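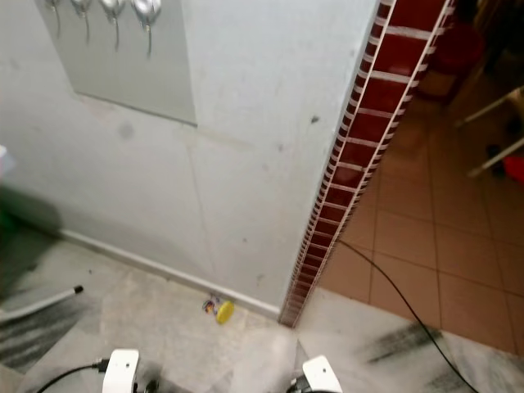
Dralton Football Club's girls' and boys' youth program has now run a full season on the money awarded last year, and this report covers the second half of it, from January to the end of June. The grant was given for three things: coaching hours, away travel, and the first stage of work on the changing block at Windier Road. Coaching and travel are finished and paid for. The changing block is behind, and most of the unspent money sits there. The four chrome faucets are in place in a row and the corner column has its dark red tile, but the light gray wall still has marks and a smudge on it and will need another coat of paint before we sign the work off.

Coaching

We planned for five paid coaches and had five in post by February. Dilruba Marikar moved up from the under-12s to lead the whole girls' side, and Mahfuz Wijesinghe took over the under-14 boys when the previous coach left for a job out of state. There was a gap of two weekends between them, covered by parents with first aid certificates. No sessions were canceled.

Across all age groups the coaches logged 1,992 player hours in the six months. We count one player at one hour of training as one player hour, the same as in the last report, so the two numbers can be compared. Matches are not included.

The under-16 girls are the group we worried about in January, when they had 11 registered players and could not field a substitute. They finished the spring with 24. Most of the new players came through the open evenings at the middle school, which Shufen Qian set up with the gym teachers there. Those evenings were not in the original plan and were paid for out of club funds.

Results

The funder's form asks for league positions, so they are given here. The under-12s do not play in a ranked league. The under-14 boys finished fourth and lost the cup quarterfinal to Brekik on penalties after a 2-2 draw. The under-14 girls came second. The under-16 girls came seventh, with all their wins after March. The under-16 boys were relegated. They had three long-term injuries and we moved two younger players up sooner than we would have liked - both will go back to their own age group in September.

Travel

The travel line came in slightly under budget. We shared a bus with Brekik for the two longest trips, and their club has agreed to do the same next season. One late invoice from the bus company arrived in June and is included in the attached accounts.

Changing block

The plumber finished later than agreed, which pushed the painter back, and the painter then had other jobs. Still to do are the painting, the benches in the away room and the lock on the referee's door. Dinesh Dissanayake is dealing with the contractors and expects the benches in August. We ask that the unspent part of this line be carried over to the next period. The total does not change.

Next period

Registration opens in August. We would like to add an under-10 mixed group if we can find a second coach for it - Dilani Miah has agreed to be the first. The pitch at Windier Road will be closed for reseeding through July, and summer training moves to the school field until it reopens.

The accounts, the attendance sheets and the safeguarding certificates are attached separately.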